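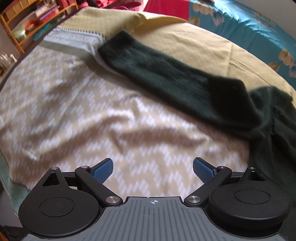
Drying Time of Household Textiles in an Unheated Room
Student project report, Nkrumah Nartey, Hindholm
4 min read

1. Purpose
The project measured how fabric type affects drying time indoors. Residents of the Indbridge dormitory have no dryer and hang laundry in their rooms.

2. Method
Four fabrics were tested: cotton jersey, wool knit, polyester fleece and linen. Each sample was cut to 30 cm square, soaked in 560 ml of tap water, spun in a hand spinner and hung from a plastic line. Samples were weighed every hour on a kitchen scale. A sample was recorded as dry when two readings in a row were the same. The window stayed closed.

3. Results
Fleece dried first, followed by linen. Cotton and wool were both still losing weight when the fleece had finished. Wool held almost 100 g of water after spinning, the highest value in the set. Its edges dried well before the center.

4. Sources of error
The scale reads in whole grams. Room humidity was not logged. The wool sample stretched on the line, so its area changed during the test.

5. Further work
Repeat in August with the window open, and add a folded sample of each fabric.

Shares: 4
Comments: 0

Recent reports
Rainwater Storage at Wumbei
Noise Levels on the Westia Bus Line
Comparing Two Types of Window Seal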